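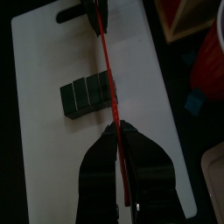
# Chapter 6: Holding On to Things That Bend

I went to my first robot open day expecting to be home by lunch. It was November, the parking lot at the Flilwood workshop in Parkness was already full when I pulled in, and I figured I'd look at a couple of arms waving around, eat a cookie, and leave. I stayed until they turned off the lights in the hallway, and I missed a dentist appointment that I still owe somebody an apology for.

Up to this point in the book we've been picking up boxes. We've picked up big boxes and small boxes, and in Chapter 5 we got brave and picked up a box that was leaning on another box. A box is a good friend to a beginner because it keeps its shape. If you know where one corner is and which way the box is turned, you know where all of it is, and the math from Chapters 3 and 4 does the rest.

This chapter is where that stops being true! We're going to talk about thin things, floppy things, things with one end over here and the other end somewhere you didn't ask it to be. Before we get to the equations (they start in Section 6.2, and they're friendlier than they look), I want to tell you about the table where I spent most of that open day.

## The table by the back wall

Flilwood had set up a string of stations, each with a sign and a person to answer questions. The popular one was near the door, where an arm stacked cups and kids cheered when the stack fell over. By early afternoon the sign-in sheet had 390 names on it, and I'd guess most of those people never got as far as the back wall. The lighting back there was poor and there was no music.

The person at the back table was Desta Birhane, who had been running the same demonstration since ten in the morning and still seemed delighted by it. The setup was plain: a white board on a dark table, some little dark green pieces, and a thin red piece held at two places. A black clamp had the upper end. The fingers of the arm's own gripper had it farther down, close to the other end, with a bit of it carrying on past the pinch. The red piece ran across the board between them.

"Go ahead, ask me why this is hard," Desta said. So I asked.

"Because I only control the two places I'm touching. Everything in between does what it likes."

I wrote that on the back of my parking slip, and I've opened this chapter's lectures with it ever since. Read it again if you need to. With a box, holding one part means holding the whole box. With a cord or a bendy rod, holding one part means you're holding that part, and the stretch in the middle is busy with its own affairs — gravity, its own stiffness, any twist left over from the last time somebody bent it, and whatever it happens to be lying against.

## Two hands, one slightly stubborn object

When you hold something flexible with two hands, you can do a few things you could never do with one. You can pull it tight, and then for a little while it behaves almost like a rigid bar, and your life is easy. You can let it go slack, and it sags. You can roll one end between your fingers and send a twist along it. You can bring your hands closer together and watch it bow out to one side, and if you've ever tried to feed a drawstring back into a hood, you know that the side it picks is never the side you wanted.

Try this now, please, with a shoelace or a phone charger cable. Pinch it in two places a hand's width apart. Move just your left hand, slowly, toward your right. Watch the middle. At first hardly anything happens, and then all at once the cable pops out into a curve. Now twist one end half a turn and do it again. The curve will probably come out somewhere new, even though your hands made the same trip. If you only recorded where your hands went, you'd have no explanation for the difference, and that's the exact trouble a robot gets into when all it knows is the position of its own grippers.

I had Desta slow the demonstration down for me (twice, with a line forming) so that I could see how the board and the pieces came into it. What I'd missed the first time was how much attention has to go to the spot where the red piece passes by or over something green. In open air, a thin object has only itself to argue with. Once there's a block nearby, it can rub, or catch on a corner, or ride up on top, and each of those changes the shape of the whole run between the two grips.

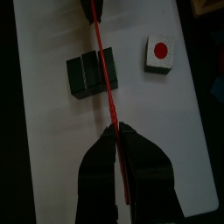
*Photo: Flilwood Workshop, Parkness. Used with permission.*

Look at the green block with the two grooves in its top. From where the gripper sits, the red piece crosses over the right-hand part of that block and drops a faint line on it. A person glancing at this would tell you right away whether the two are touching or whether there's a gap. I would have told you right away too, and at the open day I'd have been wrong about half the time. Thin things are terrible for judging depth. There's so little surface to look at! A shadow helps, when the lighting is kind enough to give you one, and we'll make real use of shadows in Section 6.4.

Notice something else. Toward the middle of its length the red piece shows a light spiral pattern. I find that exciting, and I realize I may be alone here. A perfectly smooth, evenly colored cord hides its twist from a camera completely, since every turn looks like every other turn. Any pattern that winds along the length gives you a way to talk about how the thing is rotated at each point as well as where it is. Hold on to that idea, because the twist angle is going to get its own letter on the next page.

And then there's the small cube with the red dot on its speckled top. It's a handy thing to have close by when you're learning to describe what a camera sees, because the dot gives you a definite point on a flat face. Compare how easy it is to say where the dot is with how hard it is to say where the red cord or rod is. For the dot, you give me one position and we're done. For the long thin thing, where do you even begin?

## What the camera at the wrist can and can't do

Both photographs in this opening were taken from down near the gripper, so the black fingers loom up large at the bottom and take up a lot of the view. Students tend to grumble about this. Couldn't we back up a bit? We could, and plenty of systems add a second camera farther away, but think about what you get in return for putting up with those big fingers. The pinch itself is right there in front of you. If the cord starts to slide, that's where you'll see it first.

What you lose is the far end. In both pictures the clamp at the top runs out of view, so you have to take it on trust that the upper end is being held the way you think it is. Desta's answer to this was to keep a log at the table, and I got to flip through it while the line thinned out. The table had done 48 runs by the time I got there and would reach 63 before closing. Next to a lot of the entries was a penciled note that just said "top?" — meaning that something odd had gone on at the end the wrist camera couldn't see.

I liked that log very much. We'll be using pages copied from it in the lab section, with the handwriting tidied up. There's also a larger collection, 2,347 short recordings, that Flilwood put together over the following year with an older Mandagi arm. Your instructor can get you a copy. Don't try to watch them all. I did, over one winter break, and I began seeing red cords when I closed my eyes.

## A few words before Section 6.1

You'll meet three terms early on, so let me soften them up a little.

**Grasp point.** The place where a gripper has hold of the object. For a box we treated the grasp point as a convenience. From here on we'll care a great deal about how far along the object it sits, measured from one end.

**Free span.** The part between two grasp points, which nothing is holding. If it's touching a block or the board, we'll call it a *contacted* span and handle it separately, starting in 6.3.

**Slack.** How much longer the free span is than the straight line between the two grips. Zero slack means it's pulled tight. In the Komine exercises at the end of the chapter, slack is given in millimeters, so be careful if you've been working in inches.

If you did the shoelace business a few paragraphs ago, keep the shoelace. We need it again on the next page, along with a ruler, some tape, and a flat surface you don't mind marking up. Tape one end of the lace down near the edge of that surface, lay the ruler beside it, and turn to Section 6.1.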